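Gripper lets go of padlock during handover between two arms

Asked by Debashish Herath in Robots and automation
Viewed 1,701 times, 3 answers

We run a two-arm table setup at Brostorska. One arm picks up a brass padlock and passes it to the other. Since March the giving arm has been dropping it, always at the same point, when the second gripper starts to close. I ran 58 handovers yesterday and got 10 drops. The lock landed on the table each time, but one of them bounced off the edge and I would like to sort this before it lands on somebody's foot.

The software is Kingi. Grip force is set to 700 on its own scale, and I have not touched that. No error in the log, it just carries on as if it still had the lock. Wrist camera picture is at the bottom of the page.

Answer by bekit_user

Turn the force up.

Answer by Leif Backlund (accepted)

I would leave the force alone for now. We had the same thing at Rillby with steel hooks. The receiving gripper touched the part before it was lined up and levered it out of the other one. A padlock body is smooth and heavy and the shackle gives you a long lever, so a small knock at the end of it turns the body in the jaws.

Check these:

Stop the program just before the second gripper closes and look at the gap on both sides of the shackle. If one finger is nearer, it will push first.

Wipe the pads with alcohol. Ours had picked up oil from the parts.

Re-teach the handover position if either arm has been unbolted or bumped.

The missing error is a separate fault — Kingi only checks the grip once, at pick-up, unless you switch on the hold check. Switch it on and have it stop both arms. And keep people back from the table while you test, slow speed only.

Comment by Debashish Herath: One finger was closer, yes. Re-taught it and no drops so far. Hold check is on as well.

Answer by Bekitham

Same problem here but with a different gripper. Did you ever find out what moved it?
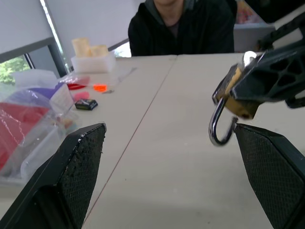

Padlock in the giving gripper, seen from the other arm's wrist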